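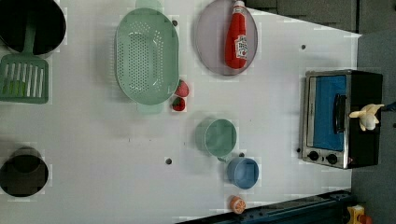 Keeping the Table Cell Running: Setup and Maintenance of a Tabletop Manipulation Station

Project report, second-year mechatronics, Plellham Technical College

1. What we were asked to do

Our group took over the Wetska cell in April. The cell is one arm on a pedestal, a work table, an overhead camera and a control cabinet. It is used for pick-and-place runs with toy kitchen items. The group before us had written the software and left it working, but the grasp success rate had been dropping for weeks and there was no maintenance record. Our task was to find out why, fix what we could, and write a routine that the next group can follow.

We did not change the grasp planner. All the work in this report is mechanical setup, calibration and upkeep.

2. The table

The table top is white with small dark holes in it, and a dark metal rail runs along one edge. We use the rail as our reference when squaring the table to the arm base. When we first measured, the table was 6 mm out of square over its length. The feet had been adjusted at some point to stop a wobble, and this had turned the whole table slightly.

We loosened the feet, squared the rail against the base plate, and tightened everything again in a cross pattern. Then we marked the foot positions on the floor with paint pen. Tape had been used before and it had moved.

The white surface also caused trouble for the camera. It has faint blotches that do not come off with ordinary cleaner, and pale objects such as the plate or the light blue cup have less contrast against it than the red bottle or the black pots. We tried a gray mat for two days. It slid when the arm pushed on something, so we took it off and fixed the exposure at a lower value instead.

3. Objects

The object set is the standard one for the cell: pots, a slotted spatula, an oval colander, cups, a plate, a toaster oven and toy food. The items are set out in mixed positions, with some lying on their sides and some stacked or leaning. A spatula standing in a pot is a useful test because the handle sits well above the table and shows calibration error early. The banana on top of the toaster oven does the same job on the other side.

Toys get greasy from handling. We now wash them on Tuesday and let them dry overnight.

4. Gripper and cables

The finger pads were worn smooth. We replaced them with pads cut from Shezi rubber sheet, glued and then clamped for a full day. One pad came off in the first week – we had not cleaned the old glue away properly – and we redid both.

The wrist cable was rubbing on the joint cover. The outer jacket was marked but not cut through. We added a Bisaner spring clip and a longer loop so that the cable stays clear when the wrist turns all the way around.

5. Calibration

After squaring the table we repeated the camera-to-arm calibration using 20 poses. The old file had used far fewer, most of them near the middle of the table. Ours include the corners and the strip next to the rail, where most of the missed grasps had been.

6. Results

Before the work we logged 100 grasps and 71 succeeded. Afterward we logged 207 over several sessions and 186 succeeded. Small round items such as the strawberries are still the weakest group. We think the new pads are slightly too stiff for them, but we ran out of time to test a softer sheet.

7. Routine for the next group

Before each session: wipe the table, check the foot marks, look at both pads, home the arm.

Every week: wash the objects, check the wrist cable at full rotation, wipe the camera lens with a dry cloth.

Every month, or after any collision: measure the rail against the base plate and recalibrate – all the poses, including the corners. Write the result in the log book on the cabinet shelf, even if nothing has changed.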